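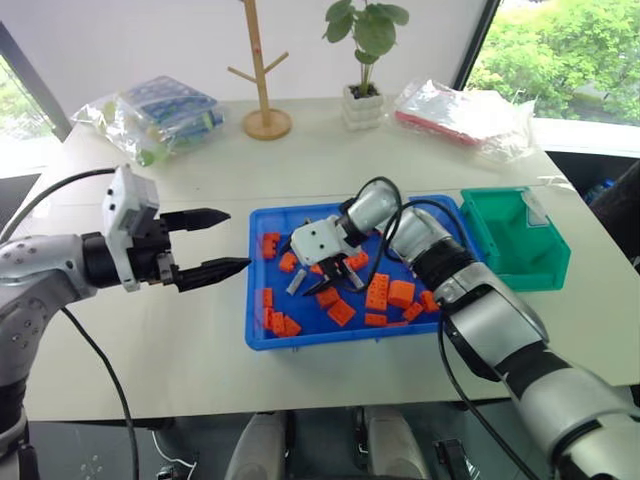
Blue tray on a white tabletop, with two arms reaching toward it.

Pallirier Street Planter and Bench Module
Item group: Streetscape / Public seating

The Pallirier is a combined planter and bench for sidewalks, plazas and transit stops where there is no room or budget to dig. It sits on top of existing paving and needs no foundation. Cities use it to close a lane, widen a corner or mark the edge of a pedestrian block before permanent curb work is funded.

Each module is a precast concrete body with a hardwood seat along one long side. The planter well has an overflow outlet on the street side, so water drains to the gutter and stays off the walking surface. Modules can be set end to end or used singly.

Dimensions and weight
Length: 6 ft 6 in
Seat height: 17 in
Overall height: 39 in at the back wall
Weight, empty: 1,840 lb
Soil depth: 22 in

Finishes
Light gray, sand and charcoal. The seat slats are supplied oiled and weather to gray if left alone. Custom colors are available on orders of 17 modules or more.

Placement
Modules are delivered on a flatbed and set with a forklift or small crane using the cast-in lifting points. A crew of four can set a full block in a day if the parking lane is cleared first. Leave a clear walking path that meets your local accessibility rules, and keep modules away from hydrants, utility covers and bus doors. A reflector strip for the traffic side is included. End units come with a sloped face — order two for each run.

Planting
The soil depth suits grasses, perennials and small shrubs. We do not recommend trees. The planting list was put together by Nouhaila Kamel and favors species that put up with road salt and dry spells. It ships with every order.

In use
The largest installation so far is on Fahmy Avenue in Pumden, where 327 modules run along both sides of the shopping district. Rania Morsy, who managed the work for the city, asked for armrests at the middle of each bench. They are now standard.

Options
Back rest, hardwood
Bike loop, bolt-on, galvanized
Water reservoir insert
Jollton anchor plate, for sloping streets

Ordering
Lead time is roughly 4 weeks for stock colors. Drawings and a sample layout can be requested from Ismail Lahlou in the sales office. Please send a street plan showing curb lines, driveways and utilities.

Prices and specifications last revised 27 December 2019.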